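Prandis Adds Ignition Interlock Service for Drivers With Restricted Licenses

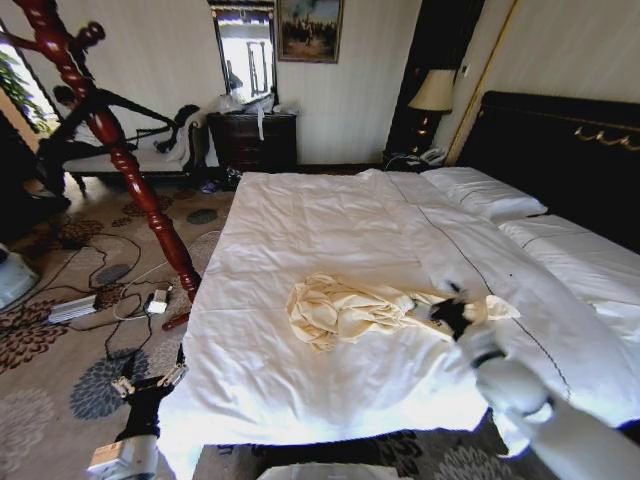 Service Now Open at 6 Locations

PACHECO, November. Prandis, a supplier of in-vehicle breath alcohol devices, has opened a full ignition interlock service for drivers who hold a restricted license after an impaired driving conviction. The service covers installation, calibration, data reporting and removal. It is offered at 6 locations, with the main shop in Pacheco.

Print this page | E-mail this page

An ignition interlock is wired to the starter circuit of a vehicle. The driver blows into a handset before starting the engine. If the sample is above the programmed limit, the starter circuit stays open and the result is stored. Further samples are requested at random intervals while the engine is running. A missed or failed sample does not stop the engine. It is logged and included in the next report to the monitoring authority.

Equipment

The service uses the Flokov handset, which has a fuel cell sensor and memory for 3161 events. When 900 event slots remain, the display shows a service notice and the driver must report to a shop for download. The handset can be used with gasoline, diesel and hybrid vehicles. Motorcycles are not covered.

Reports are prepared in Zileck, the Prandis records system. Each report lists the date and time of every start attempt, the sample result, any loss of power to the unit and any sign that the wiring has been disturbed. Drivers may ask for a copy of their own report at the counter.

What Drivers Need to Bring

Drivers should bring the court order or licensing notice, a photo ID and proof of current registration. If the vehicle belongs to another person, signed consent from the registered owner is required. Vehicles with a dead battery or an existing starter fault must be repaired before the appointment.

Other members of the household may drive the vehicle, but they must give a sample in the same way. Training is given at the time of installation. Mouthwash and some cough syrups contain alcohol and can cause a failed sample, so drivers are told to rinse with water and wait before testing.

Capacity

Prandis can complete 700 installations a month across all locations. Appointments start at 8 a.m. Restricted license rules differ by state, and drivers should confirm their own terms with the court or licensing agency before booking.

Print | E-mail

Comments

tallpines: Does a low battery reading count as a violation or just get logged?

R_Dub: Had one of these for my sentence. The retests on the highway take getting used to. Pull over if you can.

mika44: Is removal included or billed separately? The release doesn't say.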